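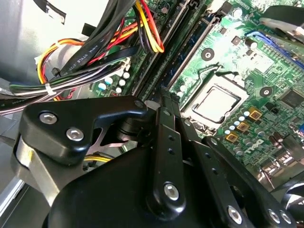 Workshop Tips: Putting a Processor in Its Socket

Filed under: Desk and Workshop
Last updated 21 May 2025

The most expensive square inch of a home-built computer is also the easiest to ruin with a sleeve. I have built a fair number of these machines on a kitchen table in Trakimstead, and the part where the chip goes in is still the part where I stop humming.

What follows is for boards with the pins down in the socket and a metal frame and lever over them. If your chip has the pins on its own belly, most of this still applies, but the swearing happens in a different place.

Before you open anything

Lay the case on its side. People try this with the case standing up, and then they learn about gravity. Switch off the power supply, pull the cord, and touch bare metal on the case before you touch the board.

Take off your watch and push up your sleeves. A knit cuff will find a socket pin the way a cat finds a black coat.

Light matters more than tools. My Lallov clip lamp puts out 400 lumens and I wish I had bought it years earlier. Set it low and to one side. Straight overhead, everything in the socket shines at once and you can't tell a bent pin from a good one.

Looking at the socket

Good pins reflect the light evenly. Tilt your head slowly and watch for a spot that goes dull or bright when its neighbors don't. If you find one, put the chip away and have some tea. A bent pin can sometimes be coaxed back with a needle and a magnifier, and a first-time builder should let a repair shop do the coaxing.

Don't blow on it. I know. Your breath is wet, whatever you had for lunch. Canned air in short bursts, can upright, from a hand's width away. No cotton swabs either, as the fluff catches and then you're pulling on the very thing you meant to protect.

Dropping it in

1. Press the lever down and out from under its catch, then let it rise. Keep a finger on it the whole way.
2. Lift the frame.
3. Hold the chip by its edges and find the little triangle in one corner. Match it to the mark on the socket. Check the notches too.
4. Lower it straight down and let go. No pressing or wiggling, and no sliding it into place like a drawer.
5. Close the frame and bring the lever back down.

Step 5 takes more force than seems decent, and it may creak. If the chip is lined up, carry on. If you aren't sure it's lined up, open it and look again.

Keep the plastic cover that came with the socket. Mine live in an old Skadetti cookie tin with the spare screws. Should the board ever go back to the store, they will want to see that cover on it.

If you have to stop halfway

Put the cover back on, even for a phone call. I once left a board open overnight in October with the window up, and spent the next morning picking a very small moth out of a very costly place — with tweezers, holding my breath.

Paste

A dab the size of a pea, in the middle. The 2-gram tube from Hoàng does me several builds. Store it cap down.

See also: Which Screws Go Where; Getting Old Paste Off a Cooler; Cables Behind the Tray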